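Home | Visits | Workshops | Materials | Archive | Contact

Kavalside open day: wire goods and table tops

The Kavalside building opened to visitors at 10 a.m. and the last group went in at 3 p.m. Darivero occupies the ground floor, where wire is straightened, cut and bent. Kragh has the upper floor and finishes tables. I joined the second group in July, 13 people, led by Dong-hyun Song of Darivero.

Wire arrives on coils and passes through a roller straightener before cutting. Song put the sheet for the current production run on the wall: 1329 pieces, sorted by length. Bends are made cold on a bench former. Joints are resistance welded, and each tray floor is checked on a flat plate for twist. A tray that rocks goes back to the bench.

Coating is done off site at Wuvbridge, so that step was covered by a talk and a box of samples. The samples showed two faults, thin coverage at the weld and a drip at the cut end.

Upstairs the finished goods are set out on tables for handling. Kitchen sink items took up one side of the room.

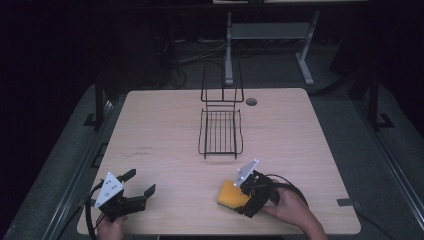 Black wire rack and yellow sponge on one of the upstairs tables.

The rack has a slatted tray with parallel wires and a taller U-shaped back. An open floor of this type drains freely but needs a drip dish on a wooden surface - none is supplied at present. Song said the back is the harder part to bend, as both legs must meet the tray at the same height.

The table is a light wood with rounded corners and a small round cable grommet near the far edge. Murray Treloar of Kragh explained the order of work: edges first, then the grommet hole, then sanding and oil. Oil is left overnight between coats. The room is kept at 65 percent humidity or lower.

Parking is behind the building. The stairs are steep and there is no elevator.

Comments (3)

tb_lowell: Did they say what gauge the tray wires are? Mine bowed in the middle after a year.

Marguerite P.: We were in the last group and the coating talk was cut short. Glad to read the rest.

oakandash: What oil does Kragh use? I would want more than one night between coats.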